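Bravine pick-and-bin kit: the gallery

I've been promising this page since September, so thank you for being patient with me! A bunch of you wrote in after my first post on the Bravine kit asking for pictures and a bit less waffling about shipping, and I've tried to oblige on at least one of those. This is the follow-up, with my notes on living with the thing for a while in the Madevville workshop.

Quick recap if you're new. Bravine rents and sells a sorting station built around a two-handed humanoid. You get the robot, a short run of conveyor, a stack of bins and a license for Mirani, the software that runs the whole show. You teach it your parts, you tell it which bin each one goes in, and off it goes (that's the brochure version, anyway). I took the 45-day rental because I wasn't about to buy one of these on the strength of a nice video, and I'd tell anybody else to do the same.

My shop does small-batch hardware kits, lots of odd little black and silver pieces that have to end up in the right place before packing. It's dull work and I do most of it myself in the evenings with the radio on. So I was a pretty motivated customer. 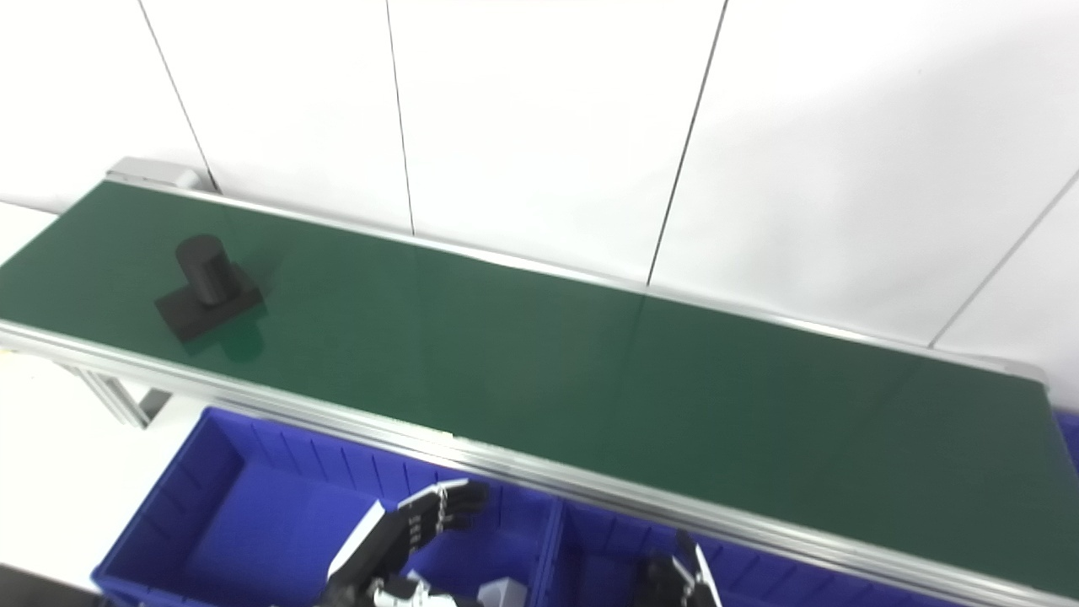
One part on the green belt, both hands over by the blue bins.

I really like how this belt and bin layout works. The bins sit right along the near side of the conveyor, so the trip from belt to bin is short, and you don't have to rearrange half your room to get the reach right. I had a folding table and a lot of masking tape planned, and I never needed the tape.

The part with the little upright cylinder on a flat base is the kind of thing I was most nervous about. It's black, it's got two quite different shapes stuck together, and the belt has a bit of a shine to it, so you get a dark reflection sitting next to the part. My old camera sorter (a Dulley 501, may it rest in a closet) used to lose its mind over reflections. Mirani asked me for a few extra views of the part during teaching and then stopped complaining about it. I did have to redo one part completely, a chrome knob, and I still wouldn't call that one solved.

Teaching goes like this. You put a part on the belt, name it, turn it a few ways when the screen asks you to, and pick a bin. My first one took most of a lunch break. After that I got quicker, and I had 7 parts in the library by the end of the first weekend, which felt great! The naming screen is clunky, though. It won't let you edit a name after you've saved it, so I have one part that's going to be called "bracklet" forever.

Things I'd change, since you always ask. The manual is printed in tiny gray type and I ended up reading it with my phone flashlight. The startup routine is slow, and you can't skip it even if you only walked away for a coffee. And I wish extra bins came in more colors, because I sort by color in my head and everything being blue doesn't help me one bit.

On the money side, the deposit was 3,000 dollars, refundable, and support answered my emails the same day except over one long weekend. They were nice about my dumb questions, too. I asked plenty.

Would I keep it? I'm leaning yes for the busy half of the year, and I've asked Bravine if they'd do a seasonal deal. If you want one for very shiny parts, I'd wait and see what the next Mirani update does. Comments are open, and if you've run one of these with anything chrome please, please tell me how you did it.

Recent posts
Bravine kit, part one: unboxing and a long talk about pallets
Why I finally retired the Dulley 501
Label printers I have loved and returned
Rearranging the Madevville workshop (again)
Cheap bins versus good bins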